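4.3 浅い箱の効用と限界

前節で述べたとおり、本調査の対象となった38の共同作業室のうち、卓上に専用の収納用品を備えていた部屋では、その収納用品がよく空いていた。物はたいてい、収納用品のすぐ隣に置かれていた。Plindetell作業室の利用者はこれを「仮置き」と呼ぶが、仮置きの期間に上限を設けた部屋はなく、5月の予備調査で仮置きされていた物のいくつかは、本調査でも同じ位置で我々を迎えてくれた。

ここで検討するのは、購入された収納用品よりもさらに地味な、蓋のない浅い段ボール製トレイである。調達費はかからない。比較対象としたPrandethamの卓上整理箱は1個500円であり、この差額が整頓の質に反映されるか否かは、少なくとも総務担当者にとって切実な問題であった。なお、トレイの位置は天板の左側に統一した。右側に置いた予備調査では、利用者がトレイの上に肘を載せ、箱は数日のうちに箱と呼びにくい形になった。

図3 黒い木目の天板と、左側に置いた浅い段ボール製トレイ
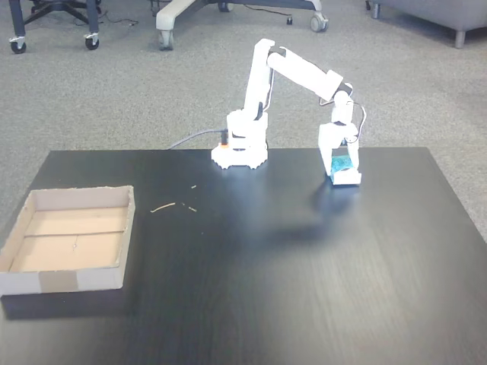

トレイの「中身」をどう定義するかは、見かけほど容易な問題ではなかった。Godoyの分類では、容器の状態は「使用中」と「空」の2値で記録される。明快な分類であるが、浅い箱には誰も入れた覚えのないものが入る。図3のトレイも物品という観点からは空であるものの、底の中ほどに小さなくずが落ちている。これを内容物と数えれば、本調査に空のトレイはほぼ存在しなくなり、利用率はめざましく向上する。魅力的な解釈ではあったが、共著者間の協議の結果、くずは内容物に含めないこととした。協議は長引いた。

壁の低さについても触れておく。浅い箱は中が一目で見渡せるため、深い箱に見られる「底の層」、すなわち数年にわたって誰も到達しない領域が生じにくい。聞き取りでも、浅い箱では探し物の時間が短いという回答が多かった。一方、見渡せるということは、片づいていないことも見渡せるということであり、来客の前にはトレイごと棚の裏へ移すという運用がOllachの作業室で確認された。この運用は整頓に分類したが、査読の過程で異論が出ることは覚悟している。

スポンジ類の扱いはとりわけ示唆に富む。清掃用具は物を片づけるための物であり、利用者の意識の中ではそれ自体が片づけの対象に入りにくい。得られた470件の記録のうち、スポンジの定位置を問う項目への回答は「流しの近く」に集中した。ところが巡回時の観察では、スポンジは天板の上、それもトレイから手の届く距離に置かれている例が目立った。
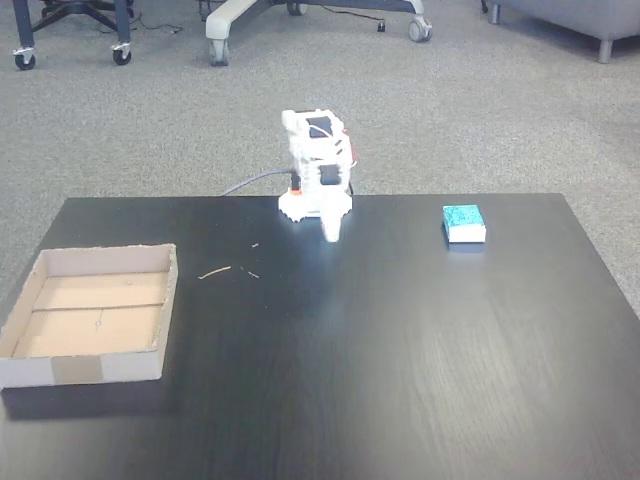 この食い違いについて、利用者の説明は概ね一致していた。またすぐ使うから、というのである。「すぐ」の長さを尋ねると回答は大きくばらつき、統計処理に耐えるものではなかったため、表には掲げていない。Benmoussa版の質問票には「すぐ」を時間単位で記入する欄があるが、今回の回収分ではその欄のほとんどが空白か、あるいは「すぐ」と記入されていた。

スポンジをトレイに入れない理由としては、紙の箱に水気のある物を入れたくないというものが最も多かった。もっともな懸念である。ただし、乾いた未使用のスポンジを配付した部屋でも置き場所の傾向に差は見られず、素材への配慮がどこまで行動を左右しているかは疑わしい。むしろ、トレイが「部品や書類の場所」としていったん理解されると、何も入っていない間もその理解が維持されるようである。箱は空のまま予約されている、と述べた利用者もいた。誰が予約したのかは特定できなかった。

天板の色の影響も無視できない。黒い天板では明るい色の物が目につきやすく、利用者は置き忘れに早く気づく。気づいたうえで置いておく、という行動が加わる点が白い天板の部屋との主な相違である。白い天板の部屋では、気づかずに置いておく例が多い。最終的な物の配置は両者でよく似ており、我々は天板の交換を推奨するには至らなかった。

補強用のテープについては付録に回す。変色したテープを利用者が「汚れ」とみなすか「修理の跡」とみなすかによって、箱の廃棄時期が変わるためである。前者とみなした部屋では早期に新しい箱が用意され、新しい箱が届いた後も、古い箱はその下に敷かれて使われ続けた。次節では、この重なった箱を1個と数えるべきかどうかを論じる。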